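4. Enseñar la primera tarea con el mando

Si has llegado hasta aquí con el Dirkico encendido y calibrado, lo peor ya ha pasado. Ahora toca la parte que a mí más me gusta: coger los mandos y enseñarle a hacer algo. Yo empiezo siempre con un peluche y una estantería, porque un peluche lo perdona casi todo (¡hasta mis primeros agarres!).

4.1 Coger y sacar el objeto

1. Abre la sesión en Venckus y ponle un nombre que luego entiendas. El mío fue «prueba» durante semanas y no te lo recomiendo.

2. Lleva el brazo hasta la estantería con la velocidad al 20 %. Parece lentísimo, ya lo sé, pero dentro de un hueco se agradece.

3. Entra con los dedos abiertos, uno a cada lado del peluche, y ve cerrando poco a poco. Fíate de la vista de la muñeca, que es la que te enseña las puntas.

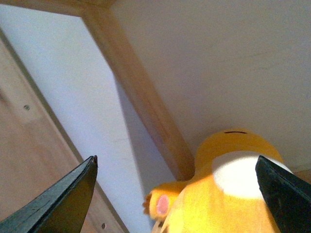

4. Suelta el gatillo solo cuando el objeto esté apoyado. Si lo sueltas en el aire, eso también queda grabado, y el robot lo aprenderá encantado.

Precaución: no fuerces la muñeca contra los tableros. Si notas que el mando vibra, retrocede por donde has entrado.

4.2 Mover la cabeza

La cabeza sigue a tu visor, y aquí es donde todos corremos demasiado. Yo giraba el cuello como si buscara las llaves de casa, y al repasar la grabación me encontraba con esto: 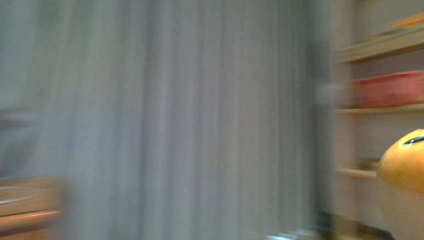

Lo que hago ahora es girar, parar, contar hasta dos y solo entonces mover los brazos. Al principio se te olvidará contar – a mí todavía me pasa –, pero se coge el ritmo enseguida.

Nota: en Venckus puedes recortar los giros bruscos del principio y del final. Los que caen en medio de un agarre no los recortes; repite la demostración entera.

4.3 Cuántas repeticiones

Con 8 demostraciones limpias ya puedes lanzar un primer entrenamiento y ver por dónde va la cosa. Para mi tarea del peluche acabé guardando 282, de casi 379 intentos, así que paciencia. Cambia un poco la posición del objeto cada vez y guarda antes de quitarte el visor.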